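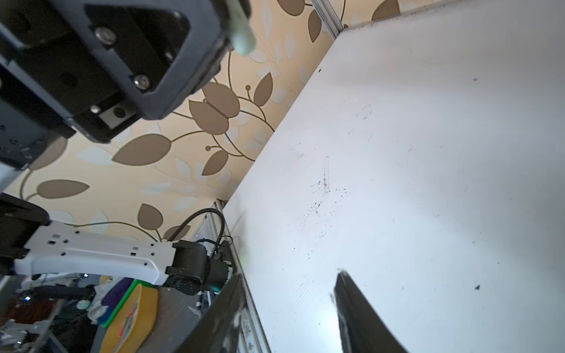

Section 4. Fitting the white board and papering the walls

Applies to the Skaltivura bench enclosure with the Kuvard white board and Levchenko leaf paper. Revised December 2024.

The packing leaflet calls this a one-evening job. Plan for longer. The leaflet also leaves out the paste drying time, which is 72 hours by the paste maker's own label.

Before you start

Lay the frame parts on a blanket and check that every rail is straight. If a rail rocks on a flat floor, send it back. The leaflet says a bent rail will "pull true" when bolted. We have not seen one do it.

4.1 Papering the walls

1. Wipe the wall panels and let them dry.
2. Hang the back wall first. Start from the center and work outward.
3. Line up the leaves at each seam before you press it down. The stems are thin and curved, and a small slip shows more on them than it does on the leaves.
4. Hang the left and right walls, bringing the paper into the corners. Crease it with a plastic edge, then trim.
5. Leave everything alone until the paste has dried.

Note: The paper is sold as washable. Treat that word with care. A damp sponge is fine on marks, but scrubbing took the print off our test piece. 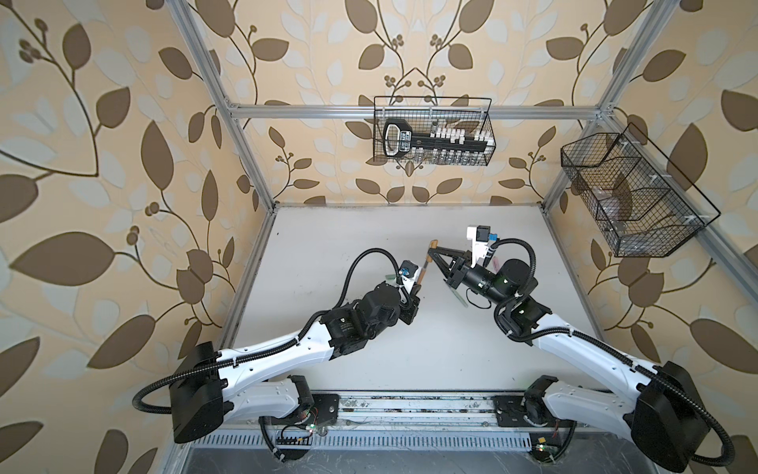

Figure 4. Leaf paper on the left, back and right walls, with the pale work surface between them.

4.2 Fitting the board

The large board is 129 cm on its long side. Measure yours anyway before cutting any trim.

1. Peel the film from the matte face. If both faces have film, test a corner with a pencil. The matte side takes the mark more easily.
2. Slide the metal trim onto the long edges by hand. Do not use a hammer, whatever the leaflet shows.
3. Lift the board into the frame with a second person holding the far end.
4. Tighten the corner bolts a little at a time, going round twice.

CAUTION: Trim ends are sharp as supplied. File them or wear gloves.

4.3 Marks, specks and scratches

The leaflet promises that the surface "stays like new for 2,000 wipes." It does not say what kind of wipe, or who counted. Expect dark specks and smudges to gather wherever the board gets the most use.

1. Brush off grit first. Dragging it under a cloth makes more scratches.
2. Use warm water and one drop of dish soap.
3. For stubborn specks, lay the damp cloth over them for a few minutes, then wipe.
4. Dry with a clean cloth, including along the trim.

Fine scratches stay. The repair pen sold with the Jevthorpe care kit hides them for a day or two and then picks up dirt, leaving a darker line than before.

4.4 Rails and corners

Sweep along the rails when you clean the board. Loose screws and crumbs of debris end up there. Check each screw against the parts list before throwing it out, and retighten the frame after the first 100 hours of use.

Spare trim is listed in Section 7.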